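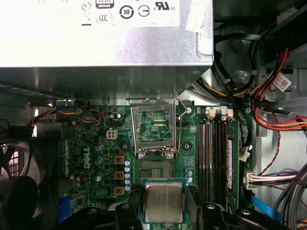
## Who put the brain in your computer?

The flat square in the gripper is a processor. It does a computer's thinking, such as it is. It belongs in the open socket on the big green board, and the socket is full of tiny gold contacts that do not forgive clumsy people.

At Rornwood, a repair shop that fixes up old school computers, putting in processors used to be a job for fingers. Uthai Petchrat did it for years. You line up the chip, lower it straight down, let go, and close the metal plate over it. Then you do it again. On a busy day Uthai did it 200 times, and he says that by lunch he could hear his thumbs complaining.

Now a robot arm named Simmont does the lowering. It never gets bored or sneezes. It also has no idea what a computer is.

### So what does Uthai do?

Plenty. The old computers arrive in all sorts of shapes, with cables going every which way, and Simmont is not fond of surprises. Uthai moves wires aside, checks the sockets with a magnifying glass, and decides which machines are worth saving. When the arm stops and blinks its light, he goes to see what has upset it.

He had to take a five-week course to learn all this. Some of his coworkers liked the course. One missed the old job and moved to the packing room, where there is more talking - and more tape.

### Try it yourself

Pick up a cracker with kitchen tongs and set it down exactly inside a square drawn on paper. Do it 200 times. You may eat the broken ones.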